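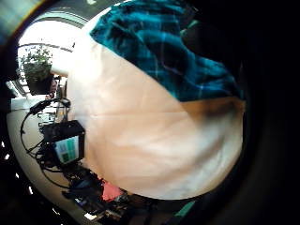

Teal plaid cloth over cream-colored fabric.

Gasdale Camping Ground

Gasdale Camping Ground is a seasonal campground on the eastern shore of Lake Skistov. It has 81 tent pitches, four rental cabins and one shower block, the last of which has generated more correspondence than everything else combined. The campground opens when the access road dries out and closes at the end of September, or earlier if the geese arrive in force.

History

The land was a hay meadow until its owner, Ineke Schouten, began letting passing cyclists sleep on it in exchange for help with the mowing. The cyclists were poor mowers. Schouten switched to charging money, and within two summers the hay had been abandoned as the less profitable crop.

The first pitches were marked with painted stones. Campers moved the stones to enlarge their own plots, a practice that reached its peak when pitch 17 briefly included the jetty. Wooden posts replaced the stones the following spring. Several of the originals survive as doorstops in the cabins.

Schouten sold the site to Kerubo Mollel and Magdalini Tsolakis, who had come for a weekend and complained about the water pressure. Mollel laid a new main from the road. Tsolakis rewrote the campground rules, cutting them from eleven pages to one and a half, with the half page given over to generators.

Layout

The site is divided into three fields. Lower Field lies closest to the water and is the most requested, mainly by people who have not camped there before. It is flat, scenic and home to the lake's mosquitoes. Middle Field has the shower block and the only reliable shade. Top Field is reached by a track of 273 yards with a grade that the campground's own leaflet calls "gentle" and that regular visitors call other things.

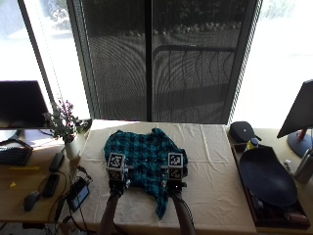

Top Field is the preferred spot for larger tents, as the ground takes a stake properly and the wind comes from one direction at a time. Campers with trailers are asked to stay in Middle Field, following an incident with a pop-up camper that is still visible in the hedge.

Facilities

Firewood, ice and canned soup are sold from a hut by the gate, open from 8 a.m. until the soup runs out. The shower block takes tokens, each good for four minutes of hot water. A proposal to lengthen this to five was put to visitors in a written survey and drew 543 replies, a large number of them on the subject of the hand dryer.

Bedding can be rented with the cabins. Tent campers bring their own, and the night temperature by the lake drops further than most of them expect, even in midsummer. The hut also sells blankets, at a price that rises after dark.

The Simiyu Walk

A marked footpath known as the Simiyu Walk starts behind Top Field and loops around the north end of the lake. It was laid out by Kanini Muriithi, a longtime summer resident, who named it for the river and timed it at a little under two hours. Muriithi is a fast walker. The signs have since been amended in pencil.

See also

Lake Skistov
Stelteo Ferry Landing
Pop-up camper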